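Chapter 4
Recorded Sound and the Local Scene

July
By Obadia Kashindye

Popular music is often taught as a line of famous records. A student who learns it that way will know the hits of a decade but may have little idea how most bands of the time worked, where they played, or who bought their songs. This chapter starts from the other end. It looks at small scenes, the kind that grow up around one rehearsal room, one record shop and a few dozen listeners, and asks how recording changed them.

Our main case is the town of Prustgate. Its first dance hall with a regular amplified band opened in 1961. Before then, live music in the town meant brass bands, church choirs and a piano in the hotel bar. The new hall held 300 people and booked groups that played other people's songs. Original material was rare, and the owners did not encourage it. Dancers wanted tunes they already knew from the radio.

The change came when a local group called Lukumay began to close its sets with two songs of its own. Both were slow, with long guitar introductions, and neither was easy to dance to. They were recorded in a single afternoon at a studio above a furniture store. The group paid for the session and for a pressing of 300 copies, nearly all of which were sold by hand at shows or left with shopkeepers. Very few shops in Prustgate sold only records. Singles stood on a counter or a spare shelf among household goods, and the owner took a small share of each sale. 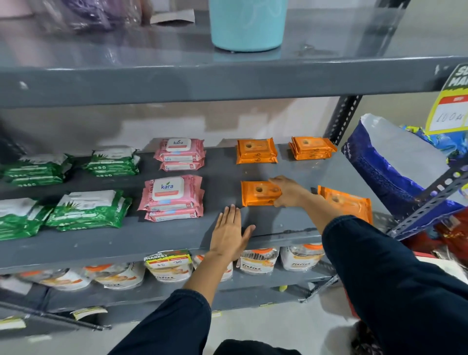
Figure 4.1. Wet-wipes packs on the shelves of a store aisle.

Selling music this way had effects on the music itself. A single had to make its case quickly, often on a small player behind the counter. Bands learned to put the voice near the start and to keep the first side short. Lukumay's second single runs to little more than 2 minutes, and its guitar introduction lasts only a few bars. Compare this with the first single when you reach the listening work at the end of Section 4.2.

The cassette loosened these limits. Home copying needed no pressing plant and no minimum order. A band could make ten tapes one week and ten more the next, changing the running order as it liked. The label Stisier began in this way. Its early releases were 60-minute tapes shared by two bands, one on each side, with sleeves folded from office paper. Several of these tapes contain long pieces that could not have fitted on a single: drones, slow builds, and songs that run into each other without a gap.

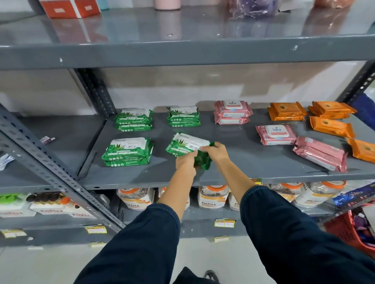
Figure 4.2. Handling a green packet of wipes at the middle shelf.

Stisier's best-known act, Ikov, recorded its vocals low in the mix, behind several layers of guitar. Some listeners have heard this as a matter of taste and others as a result of poor equipment. The band's own statements support both views. In Section 4.3 we will set two versions of the same Ikov song side by side, one taped in a rehearsal room and one made later in a professional studio, and listen for what was kept.

Terms to know before you continue:

Pressing: a batch of records made from one master.
Split tape: a cassette shared by two acts, usually one to a side.
Mix: the balance of the recorded parts against each other.
Set: the songs a group plays in one appearance.

Section 4.1 begins with the dance hall years and the groups that played there before Lukumay.

Contact the author | Copyright Obadia Kashindye. All rights reserved. | Back to top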